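Lehrveranstaltung Produktkunde Kfz-Zubehör
Begleitskript zu Einheit 4: Sitzbezüge und Schonauflagen
Dozent: Petro Marchuk

4.1 Einordnung und Lernziele

Die vorliegende Einheit behandelt textile und beschichtete Bezüge für Fahrzeugsitze. Sie setzt die Inhalte der Einheit 3 (Innenraummatten und Laderaumwannen) voraus. Nach Abschluss der Einheit sollen die Teilnehmenden in der Lage sein, Bezüge nach Bauart und Material zu unterscheiden, die Verträglichkeit mit sicherheitsrelevanten Bauteilen des Sitzes zu beurteilen und Kundenanfragen zur Passform sachgerecht zu bearbeiten.

Nicht Gegenstand der Einheit sind Neubezüge durch den Sattlerbetrieb. Hierzu wird auf das Wahlmodul im Oktober verwiesen.

4.2 Bauarten

Im Handel werden Universalbezüge, Typbezüge und Schonauflagen geführt.

Universalbezüge werden in wenigen Größen gefertigt und über elastische Säume, Haken und Spannbänder an den Sitz angepasst. Der Preis ist niedrig, die Passform begrenzt. Bei stark konturierten Sitzen mit ausgeprägten Seitenwangen bildet sich in der Regel eine Spannfalte zwischen Sitzfläche und Lehne. Der Bezug hebt sich dort von der Polsterung ab und scheuert an den Auflagepunkten.

Typbezüge werden nach Schnittmustern für ein bestimmtes Fahrzeugmodell und eine bestimmte Sitzausführung hergestellt. Maßgeblich sind neben Modell und Baujahr auch die Art der Kopfstützen, die Teilung der Rückbank, vorhandene Armlehnen sowie die Lage der Verstellhebel. Der Hersteller Geten führt in seinem Katalog 187 Schnittvarianten für Personenkraftwagen. Die Erfahrung zeigt, dass Fehlbestellungen überwiegend auf eine falsch angegebene Rückbankteilung zurückgehen und nur selten auf ein falsches Baujahr.

Schonauflagen bedecken Sitzfläche und Lehne, nicht jedoch die Wangen. Sie werden vorwiegend in Werkstätten, im Lieferverkehr und beim Transport von Tieren verwendet. Einwegauflagen aus Folie sind hiervon zu unterscheiden und werden in Einheit 8 behandelt.

4.3 Materialien

Polyestergewebe ist das am häufigsten verarbeitete Material. Es ist formstabil, trocknet schnell und nimmt Druckfarben gut an. Nachteilig ist die geringe Feuchtigkeitsaufnahme, die bei längeren Fahrten als unangenehm empfunden werden kann. Üblich ist eine Kaschierung mit einer dünnen Schaumlage, die den Bezug faltenärmer aufliegen lässt.

Baumwolle und Mischgewebe bieten ein angenehmeres Sitzklima, neigen jedoch zum Ausbleichen und laufen bei unsachgemäßer Wäsche ein. Typbezüge aus reiner Baumwolle sind aus diesem Grund kaum erhältlich.

Kunstleder auf Basis von PVC oder Polyurethan ist abwischbar und unempfindlich gegen Flüssigkeiten. Bei PVC ist die Kältesteifigkeit zu beachten. Polyurethan bleibt auch bei niedrigen Temperaturen geschmeidig, kann aber nach Jahren durch Hydrolyse verspröden. Der Kunde ist bei entsprechender Nachfrage auf beide Eigenschaften hinzuweisen.

Neopren und vergleichbare Schaumstoffe werden vor allem von Wassersportlern nachgefragt. Zu beachten ist, dass genähte Neoprenbezüge an den Nähten nicht dicht sind, sofern diese nicht zusätzlich verklebt oder verschweißt wurden.

Lammfell wird überwiegend als Auflage angeboten. Florhöhe und Gerbart sind auf dem Etikett auszuweisen. Die Serie Brutosik wird mit kurz geschorenem Flor geliefert und ist für Sitze mit Heizung nur auf den unteren Stufen vorgesehen.

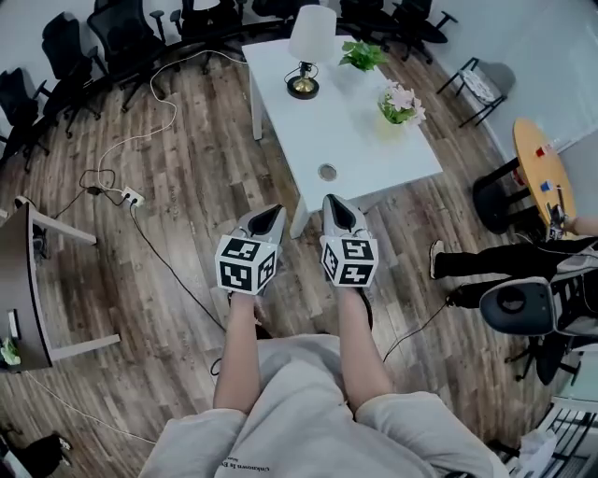

Lesezeit: 8 Minuten

4.4 Verträglichkeit mit Seitenairbags

Die meisten neueren Fahrzeuge verfügen über Seitenairbags, die in der Rückenlehne der Vordersitze untergebracht sind. Der Airbag tritt im Auslösefall durch eine Naht in der äußeren Lehnenwange aus. Ein Bezug, der diesen Bereich überdeckt, kann die Entfaltung verzögern oder ihre Richtung verändern.

Geeignete Bezüge besitzen entweder eine Aussparung an der betreffenden Stelle oder eine Sollbruchnaht mit definierter Reißfestigkeit. Für Bezüge mit Sollbruchnaht ist ein Prüfnachweis des Herstellers vorzuhalten. Die bloße Angabe „airbagtauglich“ auf der Verpackung genügt für die Beratung nicht. Es ist stets zu prüfen, auf welche Sitzausführung sich der Nachweis bezieht.

Sollbruchnähte dürfen unter keinen Umständen nachgenäht, verklebt oder mit Aufnähern versehen werden. Bezüge für die linke und die rechte Fahrzeugseite sind nicht vertauschbar. Bei der Montage muss die gekennzeichnete Naht zur Türseite weisen.

4.5 Sitzbelegungserkennung und Sitzheizung

Auf dem Beifahrersitz befindet sich häufig eine Sensormatte, die das Gewicht einer Person erfasst. Stark gepolsterte Auflagen und zu straff gespannte Bezüge können zu Fehlmeldungen führen. Nach der Montage ist daher die Gurtwarnung bei unbesetztem und bei besetztem Sitz zu kontrollieren.

Bei beheizten Sitzen verlängert jeder Bezug die Aufheizzeit. Bezüge mit rückseitiger Gummierung sind nur zu verwenden, wenn der Hersteller sie ausdrücklich für beheizte Sitze freigibt. Belüftete Sitze sollten grundsätzlich nicht bezogen werden, es sei denn, das Material ist im Bereich der Perforation luftdurchlässig.

4.6 Montage

Vor der Montage ist der Sitz abzusaugen und auf Beschädigungen zu prüfen. Die Kopfstützen werden entnommen. Anschließend wird zunächst der Lehnenbezug von oben aufgezogen und an den Wangen ausgerichtet, danach der Bezug der Sitzfläche. Die Verbindungslasche wird durch den Spalt zwischen Lehne und Sitzfläche nach hinten geführt.

Haken sind unter dem Sitz ausschließlich an festen Rahmenteilen einzuhängen. Kabelstränge, Steckverbinder und Bowdenzüge dürfen nicht berührt werden. Im Fahrversuch der Werkstatt Yurchenko wurden nach einer vollständigen Längsverstellung des Sitzes wiederholt ausgehängte Spannbänder festgestellt. Die Verstellung ist daher nach jeder Montage über den gesamten Weg durchzuführen. Gurtschlösser und Isofix-Verankerungen müssen frei zugänglich bleiben.

4.7 Pflege und Reklamation

Maßgeblich ist das eingenähte Pflegeetikett. Kaschierte Bezüge sind in der Regel nicht trocknergeeignet, da sich die Schaumlage ablösen kann. Die Firma Perkia gibt für ihre Polyesterreihe eine Schonwäsche ohne Weichspüler vor.

In der Reklamationsauswertung des vergangenen Kursjahres wurden 19 Fälle erfasst. Neben Passformmängeln betrafen sie ausgerissene Hakenösen und Farbabrieb auf hellem Originalpolster. Bei Farbabrieb ist festzuhalten, ob der Bezug vor der ersten Benutzung gewaschen wurde und welche Kleidung üblicherweise getragen wird.

4.8 Aufgaben zur Nachbereitung

Erstellen Sie einen Fragebogen, mit dem im Verkaufsgespräch alle für einen Typbezug erforderlichen Angaben erhoben werden. Der Umfang soll eine Seite nicht überschreiten.

Erläutern Sie den Unterschied zwischen Aussparung und Sollbruchnaht und nennen Sie jeweils einen Nachteil.

Ein Kunde wünscht einen Lammfellbezug für einen belüfteten Beifahrersitz. Verfassen Sie eine schriftliche Antwort.

Die Ausarbeitungen sind vor Beginn der Einheit 5 beim Dozenten einzureichen.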